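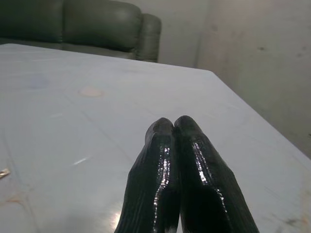 Home | Reviews | Workplace | Tools | Ask Us | Log in

REVIEW: THE OKANCE BENCH ARM WITH GLOSSY FINGERS, AFTER SIX MONTHS OF DAILY WORK

By Senyo Ayaaba
2 November 2020

We are a small repair and packing shop in Plerkgate. In May our owner bought one Okance arm from the dealer Griffiths, with the two-finger gripper and the wrist camera. I was asked to learn it first and then teach the others. I write this review for people who work in a place like ours and who will stand next to such a machine, because the reviews I found before buying were all written for managers.

What it does for us

The arm takes small parts from a tray, turns them in front of the camera and puts them into bags of 50. Before, this was the work of two people for the whole morning. It is dull work and it hurts the neck. Now one person fills the trays, checks the bags and clears the faults. The other person moved to the repair desk and had to be trained for it, which took most of the summer. So my first advice is to plan the training before the arm arrives. We did it after, and there were some bad weeks when people did not know what their job was.

The fingers

The fingers are black and shiny, with thin ridges along their length and blunt, rounded tips. I like the blunt tips. They do not scratch soft plastic, and I am not afraid to have my hand close to them when the arm is stopped. They hold well on smooth parts. Thin flat things are difficult. A washer lying on the table will often slide away two or three times before the arm gives up and calls you with a beep. The beep is too loud and the manual does not say how to change it.

The shine is also a small problem. Under lamps the fingers throw bright white streaks, and a pale, smooth tabletop gives glare too. Our camera sometimes took a bright spot for a part. We moved the lamp to the side and it became much better. Old stains on the table can do the same, so I would put a plain dark mat under the work.

Setup and software

Griffiths sent a technician for one day. After that we were alone with the manual, which is well translated but has no index. The teaching program is called Irari. You guide the arm by hand to each point and press save. I could do a simple job after 2 hours. My older colleagues needed longer, but they make fewer mistakes than I do now, as they write every step on paper first. I have started to do this also.

Irari keeps a record of every stop and who cleared it. I ask every shop to talk about this openly. At first our stops were read out in the morning meeting with names. People began to let the arm wait for somebody else to clear it. After a complaint the names were taken away, and the stops are now cleared faster.

Cost and wear

A spare pair of fingers cost us 475 with delivery. The maker says to look at them after every 2,000 grips, and I think this is right for hard parts. With soft parts we go longer. Wipe them with a damp cloth only. Stronger cleaner made our first pair sticky.

What I would change

- A quieter beep, or a light.
- A stop button on both sides. I am left-handed and I must reach across.
- A second set of thin fingers in the box.
- A shorter guide for the person who only fills the trays.

Would I buy it again

Yes, for sorting and bagging. For mixed work, where every piece is different, I would wait. The arm did not take a job away in our shop, but I can say this only for our shop, and only because the owner had promised it in writing before the delivery. My neck is better than last year. I miss talking with the colleague who used to sit across from me in the mornings.

My rating: four of five.

Related reviews
- Anti-fatigue mats for standing work
- Label printers for small shops
- Bench lamps without glare
- Bag sealers: foot pedal or hand lever

We use cookies to remember your settings and to count visits. By continuing to read you accept this. Change cookie settings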